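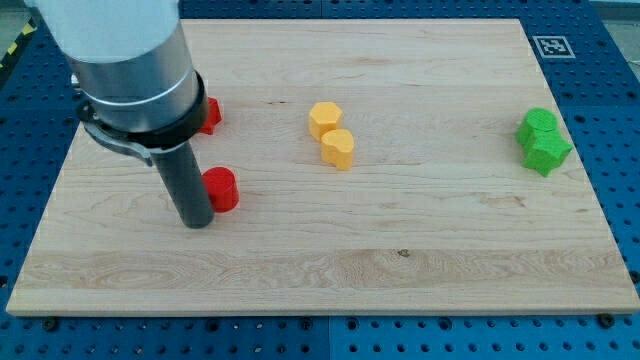
Sorting is the activity most often put forward as proof that small children are "doing maths", and this session asks how much of that claim you should believe. The usual argument runs like this: a child puts like with like, so the child has understood a category. Take six blocks on a wooden board, two red, two yellow and two green. The colours have been kept together, and a visitor to the classroom would call the job finished. But the yellow pair is an octagonal block and a heart, and the red pair is a star and a cylinder. Anyone sorting by shape would have to start again. So what does a finished-looking arrangement tell you about the person who made it? Less than the catalogues say.

Session 3: Sorting, matching and what we think we are seeing
Early Years Materials and Claims, Bedmont evening course
Tutor: Natália Hrnčiar

Before the session, please read the Plunavau teachers' leaflet (in your pack) and the two pages from Hubáček on early grouping. Read the leaflet second. It is very well laid out and people tend to agree with it before they have thought about it.

1. Three words that get mixed up

Matching means finding another one the same as this one. Sorting means dividing a set by some rule. Classifying means knowing the rule, being able to say or show it, and being able to swap it for another. The leaflet uses all three words for the same activity, sometimes in the same sentence. I would like you to be stricter than that in your written work.

A child who pushes one red block up against another may be matching. The child may also be lining up the blocks nearest to hand, or copying the child opposite, or making a bus. We can't tell these apart from the result. We might tell them apart by watching, if we watch from the beginning and write down the order in which things were moved. Most observation sheets have no space for order, and I think that is a serious fault in them.

2. Why colour wins

Give people a mixed set with bright plain colours and most will group by colour first. Adults do it too – try it at home on somebody who doesn't know what you're studying. Makers of sorting sets know this perfectly well. The colours are strong and few, and the shapes are often fiddly. A star and a heart are easy to name, but an octagonal block is awkward. Young children will often call it a circle, and I have heard a grown man call it a nut, which was fair enough.

Consider what this does to the test. If the set almost invites you to go by colour, then going by colour is weak evidence of anything. You have learned that the child can see red. To learn more, you need a set in which the colour doesn't help, or you need to ask for a second sort.

3. The second sort

Once a child has made groups, mix everything up and ask, "Can you do it a different way?" Then stop talking. The stopping is the hard part, and in last year's practice recordings almost every adult filled the gap within a few seconds, usually by holding up a star.

Check your set before you try this. In the yellow pair from the start of this handout, one piece has flat sides and the other has rounded lobes. In the red pair, the star has points and the cylinder has a flat round top. You could make a "pointy" group and a "not pointy" group, but where does the octagonal block go? It has corners, though they are blunt ones. A child who hesitates over it may be thinking harder than one who drops it straight into a pile. The leaflet would score the hesitation as a miss.

There is another difficulty. If no shape in your set appears more than once, "sort by shape" has no tidy answer at all. Each piece becomes its own group. Sets like this are sold as shape sorters regardless. Tip yours out and look for repeats.

4. The Flastix figures

Page two of the leaflet quotes a trial of the Flastix sorting set: 1,369 children took part, and after a term of use there were improvements of up to 70 per cent in "logical grouping". Some questions to put to that sentence:

Improvement in what? The leaflet never says what the children were asked to do.

Why "up to"? One child improving by that much would make the statement true, and the rest could have stayed where they were.

Compared with whom? In the small print there is a second number, 671, which seems to be the children who completed both rounds. Fewer than half, then. We aren't told who dropped out.

Who did the scoring? If it was the class teacher, and the teacher knew which children had used the set, you should say so in your notes and trust the result less.

Boris Kuruc, who taught this unit before me, used to defend the leaflet on the grounds that the blocks are pleasant and children like them. I accept that they are pleasant. It was never what the leaflet claimed.

5. What a board is for

Several of you asked whether the flat board matters. I think it does, a little, and for dull reasons. It marks out where the activity is. Pieces that belong to the task are on it and pieces that don't are off it. A plain surface also stops the background from suggesting groups. Be wary of printed mats with coloured circles, which do the sorting for the child – a red block on a red circle shows us the work of the printer.

I'm less convinced by the claim that wood is "calming". I have looked for a decent source for it and would be glad to be sent one.

6. For next time

Borrow or make a set of six to ten pieces with at least two colours and at least two shapes that repeat. Buttons will do. Watch one person, of any age, sort it twice. Write down:

the exact words you used to start
which piece was moved first, and which last
any piece that was picked up and put back
what you said during the silence, if you failed to keep it

One side of paper is plenty. Leave out any conclusion about ability. If you find yourself writing "she understands that", cross it out and put what she did with the blocks.

Packs go back in the grey tray by the door, with the leaflet inside.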